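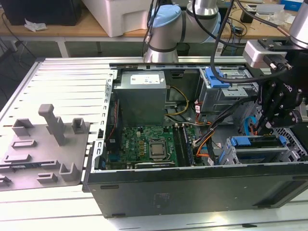
The tower on its side, with the power supply, the board and the blue drive fittings in view.

Dosero refurbished desktop tower: review

Dosero sells ex-office computers with a short list of what has been tested and a grade for the outside of the case. I paid £200 for a grade B tower, delivered, with no monitor, keyboard or mouse. The board inside has a Dell logo on it. I wanted something for spreadsheets, scanned letters and a large photo library, and I wanted to be able to get at the parts myself.

It came well packed, with foam at both ends and a sheet of card over the front. The outside had a few scuffs on the top and one scratch near the feet, which is what grade B is supposed to mean. Inside there was a little dust in the corners. Somebody had clearly cleaned it but not obsessively.

Working inside it

The layout is good for anyone who hasn't done this before. With the case on its side, the power supply and drive cage are at the far edge and the board is nearer to you. The memory stands in a row to the right of the processor, and you can reach it without taking the drives out. I would still move the cables first. The orange, red and black bundle runs past the memory on its way to the drive bays, and it gets in the way of your knuckles.

The colour coding is useful. The drive fittings are bright blue, and so are a couple of the cables, so you can look for blue when you want to know where a drive goes. The power supply is a plain grey box with a printed label on top. I copied the details off it before doing anything else, and I suggest you do the same.

Noise is acceptable. It is louder than a laptop and quieter than the machine it replaced. On a hard floor it hums a bit, so I put it on a mat.
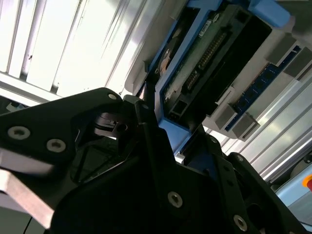 INTARASUK, August

Second look, after some weeks of use. I had the drive and memory out again to fit larger ones, both bought from Wovley.

The old hard drive sits in a blue plastic frame with the circuit board exposed on its underside. Hold it by the frame and keep your fingers off that board. The drive reported 1357 hours when I first checked it, low for an office machine. I have kept it as a spare.

Memory is held by plastic latches at both ends of the slot. Open both, lift the stick straight up, and line up the notch on the new one before pressing. The latches were stiffer than I expected and I thought I had broken one. I hadn't. The computer saw the new memory first time.

My photo library came over without trouble, and the largest folder, 770 scans, now opens quickly enough that I don't go and make tea. Start-up is much better with the Wovley drive. If you only do one upgrade, do that one.

There are two complaints. Dosero's paperwork didn't say how many memory slots were already filled, and I had to open the case to find out before I could order. The tied bundle of black cables is also thick and doesn't bend easily. You can push it aside but it comes back.

I looked at a similar tower from Drunari before buying. It cost more and came with a longer guarantee. If you don't plan to open the case yourself, the guarantee may be worth paying for.

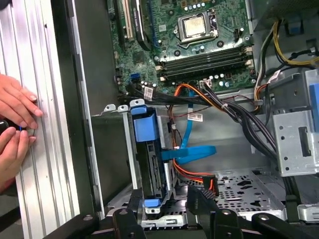 Should I replace the thermal paste on a refurbished tower?

Only if you are taking the cooler off, or if the processor is running hotter than it should. Once the cooler has been lifted, wipe away the old paste, put on a small fresh amount and refit it evenly. A tube is cheap and does several machines.

Good points: price, sensible layout, memory easy to reach, low hours on the drive.
Bad points: stiff latches, bulky cables, thin paperwork.

Four out of five. I would buy from Dosero again, but I would email first and ask about the memory slots.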